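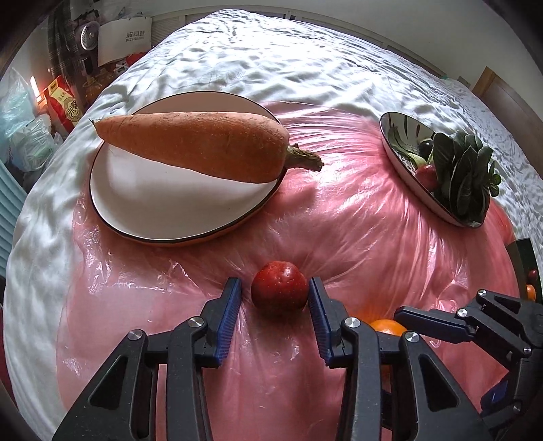 **1/** I have moved to Clindside, where the grocery store closes at 8 p.m. and the farm stand closes whenever it feels like it. I'm eating more produce than at any point in my life, mostly out of fear.

**2/** The local paper, the Clerkby, runs a fruit column. Last month it was 574 words on whether plums belong in the fridge. The letters are still coming in.
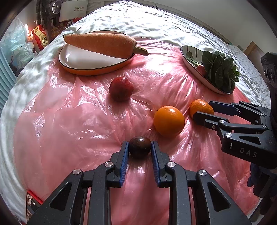

**3/** My position is counter until soft, then fridge, then guilt. My grandmother kept hers in a drawer with the batteries and lived to be very old and very smug.

**4/** I also signed up for the Bikby box. You pick "small" or "family." I live alone and picked small. Small is 30 pounds.

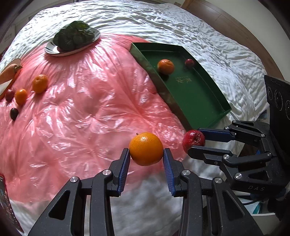

**MAILBAG**

**5/** Several of you asked what to do with old apples. Sauce. Peel them, add a splash of water, low heat, lid on. If you end up with two cups, you started with a lot of apples.

**6/** To the person who wrote "just eat them sooner": blocked, with love. 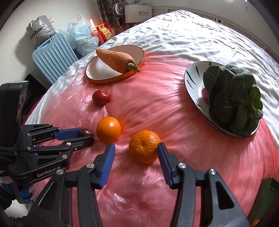

**7/** Oranges I trust. An orange will wait for you. A pear gives you one afternoon and it's always the one you're at the dentist.

**8/** Next box comes in two weeks. If you live on Brophy Street, please lock your car or you're getting squash.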